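Robot rules should cover the power cord too
opinion

By Kiri Ashby

Most safety rules for robot cells deal with the arm: how fast it moves, how hard it can push, who can reach the stop button. The rules say much less about the thing being handled. I think that is a gap, and it's a cheap one to close.

Cords are my main concern. A rigid box stays where you put it. A cord shifts when either end is touched, and it can end up under a wrist or around a finger. 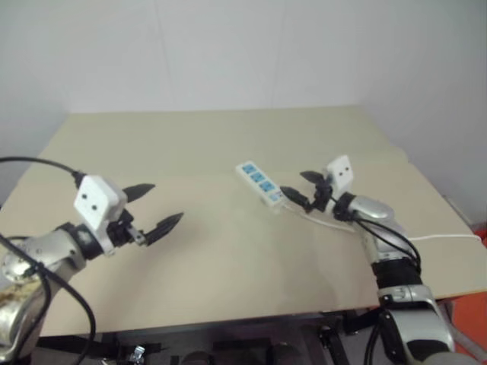
Two arms at a table with a power strip. The cord runs beneath the right arm.

At Skallik, where I wrote procedures for 16 months, we had 21 pages on guarding and one line on cables. The line said to keep them tidy. Operators read it differently on every shift.

A useful rule would be specific. Electrical items used as test pieces should be unplugged and tagged. The cord's starting position should be written down. If it crosses under an arm, the operator should decide before the run whether that is allowed, and sign for it.

Some managers will call this paperwork. Our draft form had four boxes to fill in. Foletti adopted a version of it in September and has kept it.

The next revision of any site standard should include a page on cords.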